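Ticket: fitted sheet won't sit flat, Room 9
Property: Fontana guest house
Opened: June 20, 2018
Priority: low
Status: open, waiting on supplier

Problem as reported: sheet on the big bed creeps overnight, corners lift, guest in 9 complained of lumps under the back. Second complaint on this room. Sheets are the Drovard deep-pocket ones, bought in January, never had this with the old Zakel set.

Tried so far
- stripped and remade, corners tucked right under. Better for a night, then back
- turned mattress head to foot. No change
- swapped in a second sheet from the same pack. Same creases 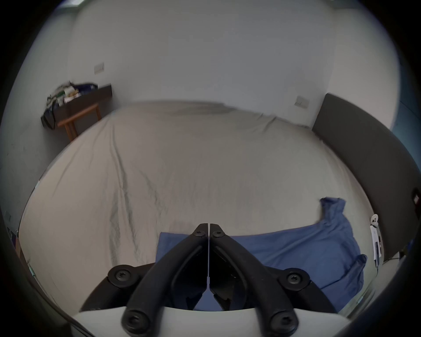 Shrinkage was first guess, laundry had the dryer on high for 3 weeks before anyone noticed. But a shrunk sheet should pull tight and pop off, and this one has slack in it. Long diagonal creases across the grey, softer ripples up by the wall, so the spare cloth is going sideways somewhere. Have asked laundry for the pack label so we can check the size, they think it went out with teh recycling.

Update, later same day: measured mattress depth, it's shallower than the pocket on the sheet. Explains the slack I reckon. Elastic feels ok all the way round. Sheet straps ordered from Steria, 2 sets, one for here and one spare for the cupboard.
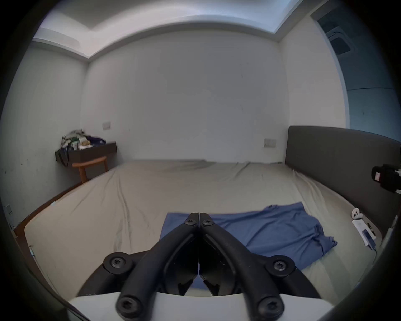 Can we just put a thicker mattress protector on and keep these sheets?
Worth a go while the straps are coming, a quilted one would take up some of the extra depth. Use one with its own elastic skirt or it'll wander as well.

Next: fit straps when they turn up, remake bed, check agian after two nights. If still creeping, send the Drovard lot back and reorder standard depth.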